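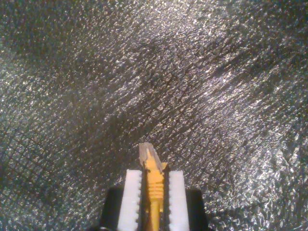

Yellow piece in the left-hand world's idea of a firm grip. Glitter courtesy of the backdrop.

November, after lunch. Notes on the cable chore, for me and for whoever opens this book next.

Montserrat asked again at coffee whether the arms can tidy a bench yet. I said it depends on the bench. She said her nephew can tidy a bench, and he is 4. I have no comeback to the nephew.

Today's chore: pick up the yellow cable, carry it, put it where a person would put it. Damián wrote the task sheet in two lines, and it took me until 3 to agree with myself about what the second line meant. "Put away neatly" is fine for people. For the planner I had to say which end, which way up, and how far from the edge, and I still left out what to do with the slack.
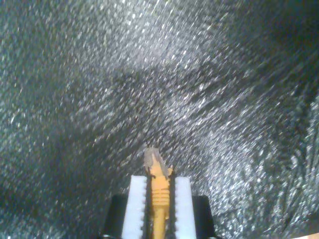 Gripping the thing is the part of the chore I worry about least these days. The toothed pads were Ximena's idea, after the smooth set from Clivel spent a week polishing things and dropping them. Abundio thinks we should close on the smooth shaft and leave the rings alone. I like having the ribbed part just clear of the teeth, as it is here, with that little tab sticking out to the side where I can use it to judge rotation. We have argued this before. He has the better drawings and I have the keys to the cabinet.

What I worry about is everything after the grip. A cable is a bad object. You move one end and the other end has opinions. Leobardo ran 603 simulated carries last night with the cable modeled as a chain of short links, and it behaved beautifully, so I now trust the simulation less than I did yesterday.

Also, shiny backgrounds. The segmenter we got from Rornano likes flat colors and treats every sparkle as a possible edge. Log 2265 has the settings I want to try next: lower the gain, weight the yellow, ignore anything smaller than a fingernail. Damián suggests throwing a towel over it — noted, and probably what a paid house cleaner would do. 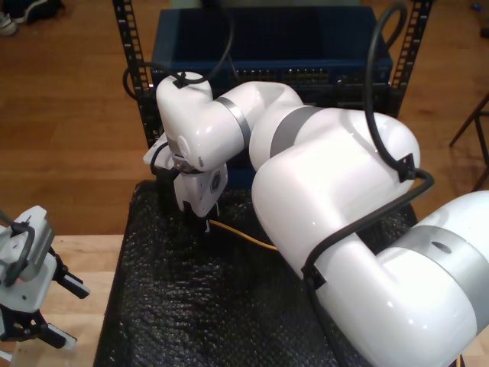 White arm over the bumpy mat, yellow cable lying across it. Second gripper at lower left.

To do:
Ask Ximena for a spare pair of toothed pads.
Rewrite line two of the task sheet, with slack.
Check the clips on the arm's own black cables before the long run. It would be embarrassing to lose a cable chore to a cable.
Answer Montserrat. Draft answer: dishes no, laundry no, one yellow cable maybe, ask me after the Skollonville visit.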